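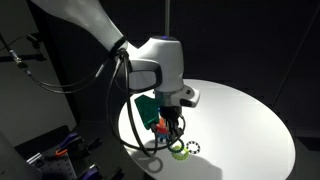 Start Tickets Wissen Kontakt

Werkstatt > Tische > Ticket 2664

2022-09-30, Redaktion Clasitz

Problem: Ringe lassen sich auf dem runden weißen Tisch Skalow nicht sortieren. Der hellgrüne und der schwarz-weiße wandern ständig zueinander, angeblich von allein.

Versuch 1: Tisch ausgerichtet. Die Ringe blieben unbeeindruckt. 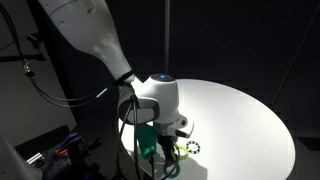

Versuch 2: Filzscheibe 16 unter den Tischfuß, Licht gedimmt. Blendet weniger, sortiert aber auch nichts.

Status: offen, Wiedervorlage im Oktober. Schale Javine ist bestellt.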